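About the Plelov Institute

The Plelov Institute is an independent research and teaching organization concerned with the societies, economies and political life of the Danube basin and the lands to its east. It runs residential field courses, supports long-term research by scholars living in the region, and publishes work in plain language for readers in government, journalism, relief work and business.

Who We Are

The Institute was established by a small group of historians and former aid staff who had worked together in the river towns and found that most outside visitors arrived with very little preparation. The first course was held in a borrowed school building in Sturnitz, with 16 participants and a reading list that ran to 113 titles. The reading list has since been shortened. The course remains in Sturnitz and is still held each August.

Our permanent office and library are in the same town. The library holds local newspapers, court records, parish registers and maps, and is open to the public on Saturday mornings. Readers who wish to consult the map collection should write in advance.

What We Do

The Sturnitz Field Course is the Institute's best-known activity. It takes a group of 20 through six days of lectures, seminars and evening discussions on land, local government, migration, language and armed conflict. Teaching is led by specialists from the region, and each session leaves at least a third of its time for questions. Participants come from embassies, news organizations, charities and universities. All are expected to stay on site for the full six days.

The Bíró Fellowship supports two researchers each year, one of whom must be at an early stage of his or her career. Fellows receive a stipend, a desk in the library and help with translation. Past projects have dealt with river customs posts, the sale of common pasture, and the history of village courts.

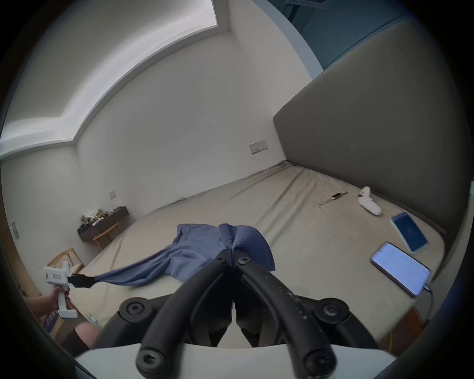
Kornél Szénási came to the Institute as a Bíró Fellow and has written that the evening discussions taught him more than his first two years in the archives did. He added that he had arrived with a settled view of how border districts were governed – and that a retired district clerk, speaking from the back row, had taken most of it apart before supper.

The Brisari Papers are our publication series. Each paper addresses a single question, is reviewed by two outside readers and is issued in English and at least one regional language. Papers may be downloaded without charge. Printed sets, in runs of 1,000, are sent to public libraries and teacher training colleges across the region.

How We Are Governed

The Institute is a registered nonprofit body overseen by a board of seven trustees, four of whom must live in the region. Trustees serve for three years and may be reappointed once. Our income comes from course fees, foundation grants and individual gifts. We do not accept funds that carry conditions on the content of our teaching or publications, and a list of all donors appears in the annual report.

Applications and Inquiries

Applications for the field course open in the winter and are considered in the order received. A limited number of fee waivers are available to applicants who are citizens of the countries under study. Proposals for the Brisari Papers may be submitted at any time and should not exceed two pages. Letters to the Institute may be addressed to the Director of Studies, Plelov Institute, Sturnitz.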